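Begović Small Grants - Progress report, second period
Project: Flandusine pill-sorting arm
Workshop: Hinness shared workshop, bench at the back of the electronics room
Report date: Dec 13, 2025

1. Where the project stands

The arm is built and running. The gripper has been through two versions and the second one is staying. The software can find a single tablet in a tray, move to it, close on it and carry it to a cup. It does this often enough to be worth measuring and not yet often enough to leave alone. The work promised for this period was "reliable pickup of one tablet size from a fixed tray." I would call that mostly met. The part that was not met is covered in section 4.

For anyone reading this without the June report: the aim is a tabletop arm that fills a weekly pill organizer from bulk containers, built from parts a home workshop can buy or print. All trials use blank tablets with no active ingredient. No real medication has been on the bench and none will be under this grant.

2. Work done since June

The arm itself is the Zetura kit listed in the application. It arrived with one bad joint motor, which the supplier replaced at no charge. The wait cost us 19 days. I used the time on the gripper.

The first fingers were flat on the inside and the tablets slid out as they closed. The second set is narrower at the tip and has fine ridges on the pad. The ridges made the most difference of anything we changed. They also collect powder, so the fingers get brushed off between runs and the brushing is now a line in the test sheet.

The wrist camera bracket was reprinted twice. The first one flexed when the arm stopped, and the tablet position came out slightly different each time. The current bracket is thicker and has not moved.

We also changed trays. The original plan used a dark tray for contrast, but the only ones we could find in the right size had a molded pattern on the floor that the software kept reading as tablets. The translucent plastic type has a plain floor and the arm can get its fingertips down close to it.

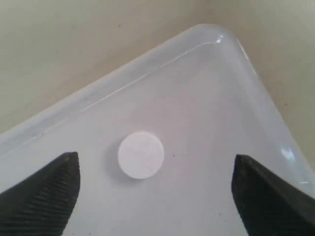
Lighting took longer than planned. The room has overhead tubes and a window, and the results in the afternoon did not match the results at night. There is now a small diffused lamp clamped to the shelf and a piece of board over the window during runs. It looks rough but the numbers stopped drifting.

3. Test results

The current test is one blank tablet placed by hand somewhere on the tray floor, one attempt, then a reset. A pickup counts only if the tablet reaches the cup whole.

Attempts logged this period: 764
Failed attempts: 106
Longest run without a failure: 70

Most of the failures fall into two groups. In the first, the arm comes down off center, one finger reaches the tablet well before the other and pushes it along the floor. In the second, the tablet is close to a wall and the finger on that side rides up the slope before it can close. A small number were software stops with no clear cause. Those have become rare since the last update but I have not found the reason for them, so they stay on the list.

Chipped tablets were a problem early on. Lowering the closing force fixed most of it.

4. What is behind schedule

The tray walls. The plan said the arm would reach any position in the tray, and it can't yet do that near the edges or in the corners. Two fixes are being tried. One is to turn the wrist so the fingers close along the wall and not against it. The other is a printed insert that keeps tablets away from the sides. The insert is easier and I expect we will end up with it, though it makes the usable area smaller.

Multiple tablets have not been started. This was due to begin in this period and moves to the next one.

5. Money

Spending is within the budget. The line for printed parts is over because of the brackets and fingers, and the line for electronics is under by a little more than that. I am asking to move the difference between those two lines. No additional funds are requested. Receipts are in the shared folder with the June set.

6. Next period

- Settle the wall problem one way or the other and rerun the single-tablet test with the same sheet.
- Begin trials with two tablets in the tray, then a small pile.
- Add the second tablet size.
- Write up the finger design and post the print files on the Hinness workshop page, as the grant terms ask.

The bench is booked through the end of the next period. If the change to the budget lines needs a separate form, please send it and I will return it with the receipts.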